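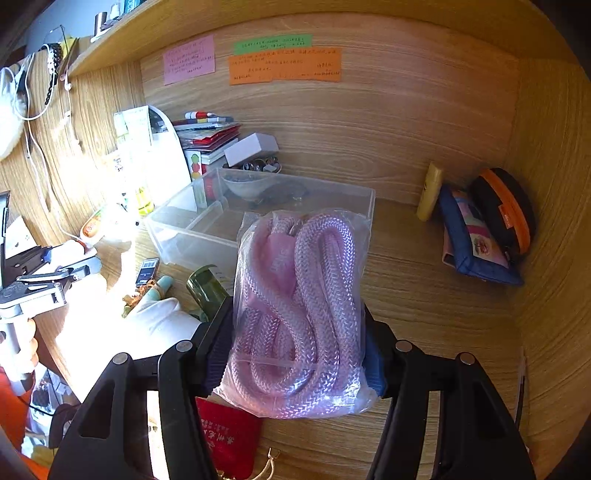
Morven Galbraith

My sister rang on Friday to ask whether it was finally time to buy a robot that does the tidying. She has three kids and a hallway you have to enter sideways, so I understood the question. I have also spent most of my working life around pick-and-place cells, which in my family makes me the person you ring about this, somewhere between the one who knows about mortgages and the one who owns a trailer.

I told her no. Then I told her no for another 40 minutes while she unloaded the dishwasher, a job she finished before I did.

A desk is a good place to see the trouble. Take one pink braided rope, folded up in a clear plastic bag. A gripper can hold that. Two jaws, two blue pads, squeeze from the sides, up it comes. I've watched people applaud for less at trade shows. But the bag crinkles and throws glare back at whatever is looking at it, and the rope inside has its own ideas about which way it bends. Factories solved this years ago by not having any of it. At the plant where I used to work, every part arrived facing the same way in the same tray, and if one came in crooked a bloke called a halt and had words with the supplier.

Now look at what's waiting behind the bag. A cup lying on its side. A bowl of small dark and silvery bits. A stack of books and papers with a marker on top. Cords hanging down the side panel. There's an empty bin right there, and any nine-year-old could tell you something ought to go in it, though you'd get an argument about what.

That argument is the chore. Lifting is maybe a third of it. The rest is knowing that the handwritten notes stay up, that the little box with the barcode might be rubbish or might be the thing you tear the house apart for in October, and that if you move the books the box leaning on them is going over into the bowl.

My old colleague Kerstin Kvam is more cheerful than I am. She spent a good while on the Vekitz line, bagged goods mostly, and she reckons soft packaging is nearly licked. Her best run was 1,597 bags with 2 drops, and she still brings it up at dinner. I asked what happened when they swapped the bag supplier. She asked if anyone wanted more potatoes.

I did look into what you can get at home. The Bundier is a vacuum with an arm on it. It picks up socks, provided the sock is on a hard floor and of a colour it approves of. A neighbour has one and has started laying his socks out for it, so I suppose somebody in that house has been trained.

My sister wanted a number of years. I wouldn't give her one. I'd believe a machine that carries the full laundry basket upstairs well before I'd believe one that sorts a desk, and I'd pay for the first one tomorrow if it could manage our landing.

She has bought some tubs with lids. The kids have been told.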